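Search files... Go to file

Wornness: a table of floor wear readings

Last updated 8 September 2024
Watch 9 Fork 4 Star 18

Wornness is a small tabular dataset on how plank floors lose their finish in ordinary indoor use. Each row is one reading at one marked point on one floor. The set covers gloss, scratch grade and finish loss, along with the cleaning and traffic notes for the room. It was put together by Trevor Kowalchuk for use in maintenance planning and is released in case others need the same columns.

Contents

readings.csv - one row per reading
floors.csv - one row per floor, with plank width, finish type, year of last refinish and room use
cleaning_log.csv - dates and methods, where the occupant kept a log
grades.md - the written scale for scratch grade
scripts/ - import and range checks, Python only

Join readings.csv to floors.csv on floor_id. The cleaning log joins on floor_id and date, but many floors have no log and will drop out of an inner join. Use a left join.

Columns in readings.csv

reading_id: integer, unique, never reused
floor_id: string, site prefix plus number (LIR-, MAC- or PRA-)
point: string, position label from the floor plan
gloss_60: gloss units at 60 degrees, mean of 4 readings taken without lifting the meter more than needed to turn it
scratch_grade: integer from 0 to 9, see grades.md
finish_loss: integer percent of the 40 cm sample square where the finish is gone
zone: entry, path, desk, wall or open
note: free text, may be empty

Missing values are empty strings. Zero is a real value in every numeric column. Older copies of the file used -1 for missing gloss; these were converted in the June release, and the import script now rejects negative numbers.

Sites

Readings come from three sites. Lirnari is an office building with oil-finished floors. MacPherson is a former school, now let by the room, and has the widest spread of ages and finishes. Pradthorpe is a pair of houses with site-applied polyurethane throughout. Site names are used as the owners asked for them to be used. Room numbers are replaced with floor_id and the key is not released.

Method

Points were set out on the floor plan before the first visit. A point that fell under fixed furniture was moved to the nearest clear plank and the shift recorded in the note column. Each sample square was dry-mopped, wiped with a damp cloth and left for up to 18 minutes before the gloss meter was used. The meter was set against its own tile at the start of each room.

Gloss was read along the grain, then across it, and the two directions repeated. On hand-scraped planks the meter does not sit flat and lets in stray light. Those rows have "scraped" in the note column and should be left out of any gloss comparison.

Scratch grade is a judgment made by eye under a low side light. All grades were given by one person, so there is no measure of agreement between graders. Grades 3 and 4 are hard to tell apart on matte finishes. If your work depends on that boundary, merge them.

Zones

Zone is assigned from use, without regard to the look of the floor. A path is a strip that people walk along to get from one door or fixture to another. A wall point lies within one plank length of a wall and outside any path. Desk points are those under or beside a work surface with a chair. Everything else is open.
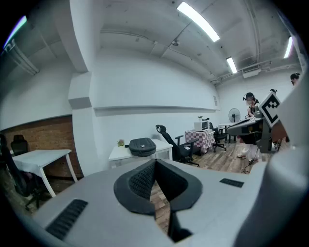 Fig. 1. Brown wood-plank floor, with a white table by a long white wall.

Known problems

Finish type for several MacPherson floors is taken from the owner's records and was not tested. Some of these may be shellac under a later coat of polyurethane.

Cleaning methods were reported by occupants in their own words and then coded. "Mop" covers both damp and wet mopping. Do not use this column to compare the two.

Pradthorpe has no desk points. A model that includes both site and zone will have empty cells there.

Readings are not evenly spaced in time. Wear rates worked out from the first and last visit alone will be off for any floor refinished in between - check the refinish year first.

Not suitable for

Slip resistance, product comparison, or claims against a flooring supplier. No friction measurements were made and finish brands were not recorded.

Changes

Corrections are made in place and listed in CHANGES. Send a reading_id and the column in question with any report. Requests for new columns are held until the next full release.

License: CC BY 4.0. Cite as Kowalchuk, T., Wornness: a table of floor wear readings.

Comments (4) Share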